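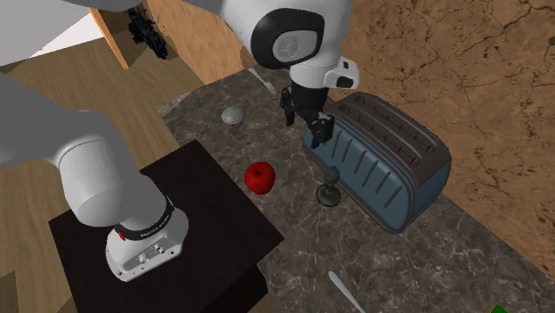 Urban Systems and Planning
Unit 3: Moving people in a growing city

Handout to be read before the seminar. Bring a printed copy, as we will mark up the route table together.

3.1 Why transport comes before housing in this course

Last unit dealt with land and density. Students often ask why we do not go straight on to housing. The reason is practical. Where people can live depends on how far they can travel in the time they have, and most people keep their daily travel time fairly steady over the years. When a faster line opens, they tend to move further out or take a job further away. The time saved is spent on distance.

Keep this in mind when you read claims that a new road or tram will "save" a number of hours a year. Ask who saves them, and for how long.

3.2 Terms you need

Catchment: the area from which people will reasonably walk to a stop. Planners often draw it as a circle, but a real catchment follows streets, crossings and slopes. A stop beside a railway cutting may have half a catchment.

Headway: the time between one vehicle and the next on the same route. Short headways mean passengers can turn up without a timetable.

Interchange penalty: the extra cost passengers attach to changing vehicles, over and above the minutes spent. A change across one platform has a small penalty. A change that means going outdoors and crossing a main road has a large one.

Mode share: the portion of all trips made by each means of travel. Check whether the source counts trips or kilometres. Walking looks far more important in the first case than in the second.

3.3 Case: the Tavora bus network

Tavora is a mid-sized city with an old centre on the river and newer districts to the north and east. Until the redesign it ran a radial network, in which every route went to the market square. Someone travelling from Brodon to Mandalgate, two neighbouring districts, had to ride into the centre and out again.

The redesign did the following:

- cut the number of routes through the square to 11
- added 2 orbital routes joining the outer districts
- moved the main interchange from the square to the rail station
- closed stops that were very close to another stop on the same street

The new timetable came in one January. Trips between outer districts rose. Trips to the centre fell slightly at first and then recovered. Complaints were mostly about the closed stops, and most came from older residents in Brodon, where the streets are steep. The city reopened some of those stops the next year and accepted slower running on that stretch.

Note the conflict here. Wider stop spacing gives a faster bus, and a faster bus can run more often with the same number of drivers. It also gives a longer walk, which falls hardest on people who find walking difficult. There is no spacing that suits everyone. The choice is political and should be written down as such in any plan.

3.4 Reading the Ravn survey

The Ravn household travel survey had 3103 completed returns. It asked for one weekday of travel per person. Points to look for:

Short walks are under-reported. People forget the trip to the corner shop.

Trips with a child are often entered once, under the adult.

Shift workers are hard to reach and are probably too few in the sample. Look at the table of trips by hour and think about what the early morning figures would look like with more of them in it.

3.5 Seminar task

In groups of 3, choose one outer district of Tavora and propose one change to its bus service that needs no extra vehicles. State who gains and who loses. One side of A4, with a sketch map. Hand it in at the end of the session.

Unit 4 covers parking and kerb space.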